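Chapter 4
Turning a True Story into a Film

Almost everyone who signs up for a course in film has, at one time or another, walked out of a theater arguing with a friend over whether it really happened that way. I hope you have had that argument, and I hope you lost it at least once, as it is a very good way to start reading scripts closely (and it makes the drive home go faster!). In this chapter we take up the long road between a real life and a finished screenplay, with all the trimming and borrowing and guessing that goes on along the way.
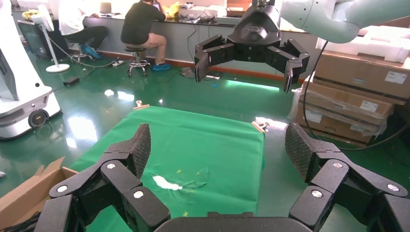
A memoir has no duty to be shaped like a movie. Our main case, Lumbao, began as a ferry pilot's diary of 853 pages, and the script that came out of it runs to 100, so you can imagine how much of the man's life had to stay on the shore. Whole winters went. A brother went. When a writer sits down to material of that size, it helps to clear one flat place and put a single event on it, with everything else kept off for the moment, much as a bright green cloth spread over a low surface gives the eye one spot to settle on. For Lumbao the event was a night crossing in April, and the first draft grew outward from there, a little clumsily, as first drafts do.

We will also spend time with Kusby, which went the other way and built two hours of drama out of a 13-line letter. Students tend to love one of these films and grumble at the other, and you are welcome to do both.
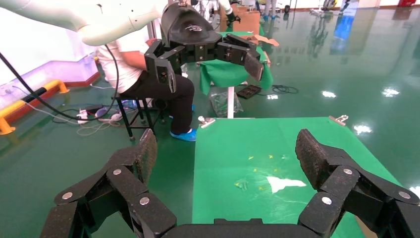 Reading time for this section: 13 minutes

4.1 What the Writer Owes the Facts

Let us begin with the town of Skinditz, where the real events behind Ralon took place. The film gives the town a mayor it never had, and moves the flood from the end of the story to the middle. Older viewers who had lived through that flood wrote long letters to the producers, some of them furious and some of them very kind. Before you read the two scenes reprinted below, jot down which of those changes would bother you more, and keep the note handy for the exercises.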